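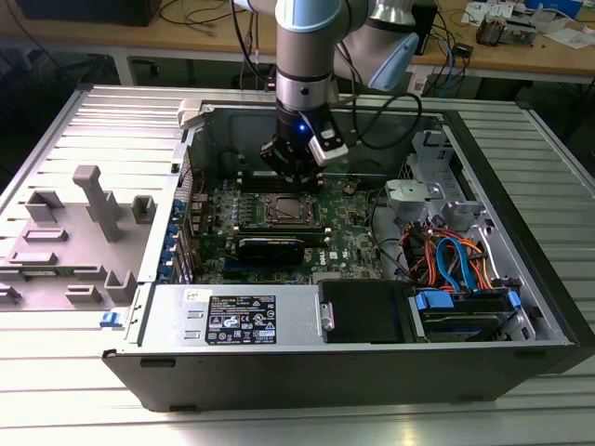

NURNGATE, Thu 11 July

Flultora has opened a trade-in program for schools and colleges that are replacing wall-mounted classroom displays. Under the program, a site that orders the company's current 75-inch or 86-inch panel receives a credit of $200 for each older display it hands over, whatever the make. Orders are being taken through the company's resellers and through its own education desk in Nurngate.

The credit applies one for one. A school that buys 20 panels and returns 12 old units is credited for 12. Projector-and-board pairs count as a single unit, and both parts have to be returned for the credit to be paid. Lamp projectors without a board are not accepted. Displays with cracked glass are accepted, provided that the panel is still in its housing and the mains lead has been removed.

Schools don't need to own a Flultora product to take part. Units on lease are excluded unless the leasing company has released them in writing before collection.

## Equipment and firmware

The program covers two models, the Trevanov 75 and the Trevanov 86. Both went on sale in May with 4K resolution, 20-point touch and a slot for a plug-in computer module. The module is sold separately and does not carry a credit. Each panel has three HDMI inputs, one USB-C input that can charge a laptop at up to 65 watts, and a wired network port that passes traffic through to a connected computer.

Panels ordered under the program ship with firmware 4.2. This release changes how the touch layer deals with a palm resting on the glass, and it moves the input menu from the side bar to the lower edge. Sites that already run Trevanov panels on 4.1 can manage both versions from the same console, but scheduled shutdown times have to be entered again after the update. Version 3 panels cannot be updated to 4.2 and will continue to get security fixes only.

Existing lesson files in the common whiteboard exchange format will open on the new panels. Flultora says handwriting, shapes and embedded pictures carry over, while page timers and linked audio may need to be added again by hand.

## Mounting and collection

Most fixed wall brackets with a 600 by 400 hole pattern can be reused for the 75-inch model. The 86-inch model needs an 800 by 600 pattern and a wall rated for the added load. An adapter plate is available for sites that have the smaller bracket, although it brings the panel forward by 45 millimeters and can't be used with height-adjustable stands.

Old displays are collected on the day of installation where the reseller is doing the fitting. Schools that install their own equipment have 30 days from delivery to book a collection. Units must be on the ground floor and should be stacked upright. Remote controls, pens and wall brackets may be kept.

Any computer module left inside a returned display is treated as part of the unit, and its storage is erased at the recycling site. A certificate listing serial numbers is sent to the school by email. Schools that want to keep their drives should take them out before collection, as parts can't be sent back.

## Early sites

The Norðdahl school group was the first to order under the terms, which were tested with a small number of customers before the general opening. The group is replacing 101 displays at its sites, most of them projector pairs on a mix of bracket types.

"The price mattered, but the main issue for us was having one console," said Darragh Ó Conaill, who manages classroom systems for the group. "We had three sets of management software and two of those no longer got updates. We have left the older panels in the music rooms for now, as the audio wiring there has to be redone first."

Resellers can register orders on the Flultora partner portal using the existing quote form. The credit is shown as a separate line on the invoice and is applied before sales tax. Quotes issued earlier can be changed to include it if the goods have not shipped. The part number for the adapter plate is 1,041, and it must be ordered with the panel.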